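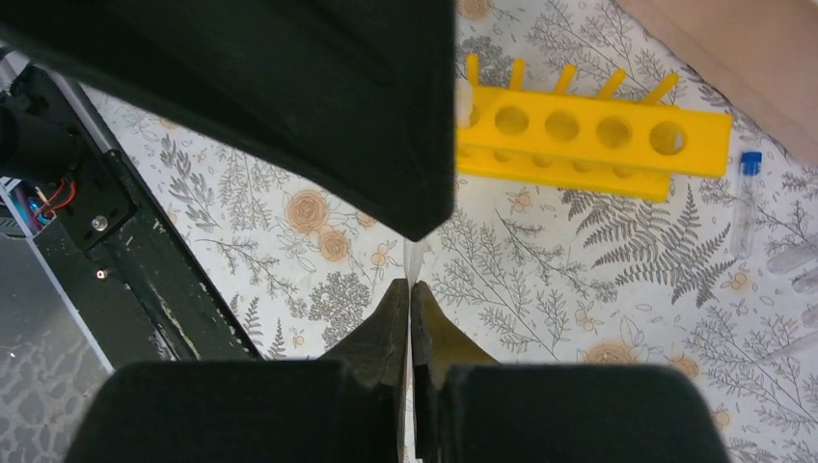
Black gripper fingers almost touching at the tips

How to Host a Neighborhood Story Supper

Every October our end of Fleresside holds a story supper, and every year somebody from another street asks me how to start one. So I'm finally writing it all down! You don't need a big budget or a hall. You need one long table (or several short ones pushed together), people from different backgrounds who live near each other, and a few weeks of patience.

Step 1: Find two co-hosts who don't know the same people you do

Do this before you pick a date. My first co-hosts were Noemí Nava and Rigoberto Becerra. Noemí knew the families from her church and most of the Spanish speakers on the hill, and Rigoberto knew everybody who had ever waited for the early bus. Between us we could knock on doors all over the neighborhood and be greeted by name at most of them.

If all three of you would invite the same list, swap one of you out.

Step 2: Check the calendars

Look up religious holidays, fasting days and school events for every community you hope to see. We planned our first supper on a fasting day and had to move it with the flyers already printed. Ask people directly too, as some dates shift from year to year and families don't all keep them the same way.

Step 3: Invite in person

Flyers are nice, but a knock on the door is so much better. Say who you are, where you live and what the evening is. Have the invitation written in whatever languages your neighbors read at home, and get a native speaker to look it over. Brisa Cortés fixed ours, which had been inviting people to "eat the stories."

We delivered 44 invitations by hand the first year. Start with your own block if that sounds like a lot.

Step 4: Sort out the food

Everyone brings a dish they grew up with, or one they just love. Put a card beside each one with:
the name of the dish, in the cook's own language and in English
who made it
whether it contains meat, pork, alcohol, nuts, dairy or egg

Keep separate serving spoons for every dish and set the meat-free food on its own table. Have bread, fruit and rice on hand for anyone who couldn't cook – they should feel just as welcome.

Step 5: Mix up the seats

Left alone, people sit with their cousins. I do too! We hand out colored napkins at the door and seat by color. Children stay with their parents, and so does anybody who needs an interpreter beside them.

Step 6: Tell the stories

Wait until the plates are half empty. Then one person at each table reads a prompt out loud. These have worked well for us:
What did your street sound like when you were little?
Who taught you to cook, and were they strict?
What custom did you find strange at first and now enjoy?

Give each person 4 minutes and let anyone pass. Ask listeners to hold their questions until the speaker is done. Politics will come up sooner or later, and a host can kindly steer things back to the prompt.

Step 7: Follow up

Collect recipes before people go home, and ask who would like to help next time. Guadalupe Arellano came to our second supper as a guest and ran the third one – beautifully, I might add.

Posted 21 December 2019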